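Keeping Your Medicines in Order at Home 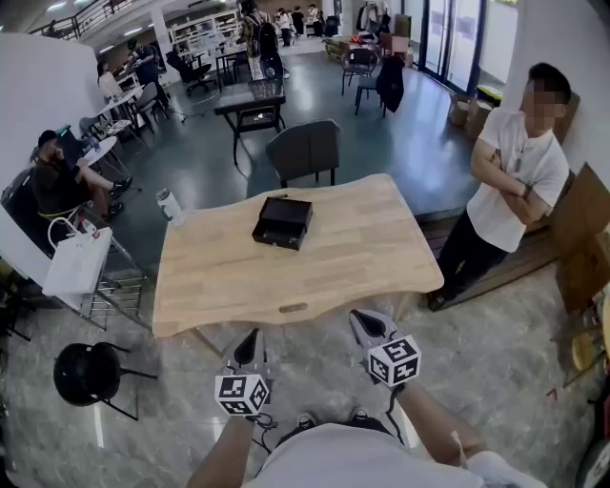
I love a well-kept medicine cabinet, and getting one takes a single evening! Start by pulling everything out, even the half-used cough syrup at the back, and read every date. Whatever has expired goes in a bag for the pharmacy take-back bin.

Next, get it all out of the bathroom. Steam is hard on tablets. A high bedroom shelf or a hall closet is much better (mine lives above the towels, well out of reach of the grandkids).

Keep pills in the bottles they came in. I know, those pretty glass jars are tempting, but you lose the dosing directions and the child-proof cap in one go.

Tape a list inside the cabinet door with each medicine, the dose, and who takes it. My neighbor Marjatta Pitkänen keeps a second copy in her purse and handed it straight to the nurse at the Risville clinic in June. What a time saver! I made mine the same night.

If you get 90-day refills, write the reorder date on the calendar as soon as the bottle comes home. I go for 11 days before I run out, which leaves room for a holiday or a slow mail week.

Liquid medicines need a proper dosing cup or syringe. Kitchen spoons vary like crazy, so keep the syringe in a zip bag with its bottle and wash it after each use.

Last checked: 3rd August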